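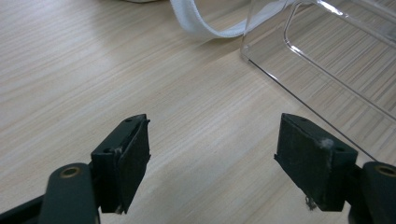 Marjatta Riihimäki wrote after my last report to say that I had been unfair to webbing, that I obviously thought of it as the stuff that digs into your shoulder at airports, and that if I ever got to Nomolska I should go and see the narrow looms at Kettunen before opening my mouth on the subject again. So I went. She was right, which I will say once and not again.

Kettunen makes straps. That is the whole business. Bag straps, apron straps, the loop inside the collar of your coat that breaks the first time you hang it up (they don't make that one, I was told quickly). They hold an open day in January, when the weather keeps away everybody except people who really want to look at looms, and on 27 Jan 2018 I paid the bus fare from Berkum and joined them.

The factory is a long brick building behind a tire shop. You sign in at a desk, you get a sticker and a pair of foam earplugs, and you wait in a corridor with a coffee machine that takes only the coins you don't have. Our guide was Vidar Ljungberg. He started in the dye room, worked his way to the looms, and now spends one day a year shouting at strangers. He has a fine voice for it.

First stop was the yarn store. Cotton on one side, polyester on the other, and a wire fence in between as if they might fight. Vidar let us feel a cone of each. A man in a green hat asked which was better and got a reply that lasted until the far end of the room. The short version is that cotton is nicer in the hand and polyester is still there in ten years. The man in the hat wrote down "cotton."

Then the weaving floor. I had pictured one big machine and some drama. What you get is rows of small ones, each with several ribbons creeping out of the front at the speed of a bored snail, and a noise like a drawer of forks being thrown down a flight of stairs forever. The newer looms put the weft in with a needle. The old ones at the back use shuttles, and Kettunen keeps them going for the customers who want a proper edge on both sides. I learned there that a needle loom leaves one side a little different from the other, where the yarn is knitted off. I have been turning over every strap I own ever since - it's no way to live.

The best part was the finishing room, mostly for being quiet and warm. Webbing comes off the loom a bit limp, and it gets steamed and pressed over rollers until it lies the way the customer wants. Vidar handed around two lengths of the same plain white tape, one finished and one straight off the loom. Laid down in a curve, the first held its line and the second gave up. A woman near me said it was like her two sons.

White is the hard color, by the way. I would have guessed black. Black hides everything, Vidar shouted, having forgotten that we had left the looms. White shows each drop of oil and each thumb, and anything marked gets sent off for dyeing navy. I am now wearing a navy apron with some suspicion.

After that came the testing bench, where a machine called the Puden pulls a strap from both ends until something goes. They did a 300 newton pull first, which did nothing at all, and we all nodded as if this was what we had expected. Then they kept going. The strap stretched, creaked, and let go at 1,179 with a bang that took the coffee out of one man's cup. This was the only moment in the day when the children in the group looked up.

Lunch was pea soup in the canteen, good, with bread that would have done well on the Puden. The shop is next to it and opens for an hour. You can buy remnants by weight, and people who had been polite all morning stopped being polite. I came away with a bag of plain white, a spool of something striped, and no plan for either. The green hat had cleaned out the cotton.

A few practical points for anyone going. Wear flat shoes, as the floor by the looms is slick. Bring cash for the shop. The tour is in two halves and you can skip the second one, but that's the one with the bang. There is another open day in September, with better weather and, Vidar warned us, a lot more people. The last bus back to Berkum leaves before the shop closes, so watch the clock. I had to run for it, with the bag over my shoulder, digging in.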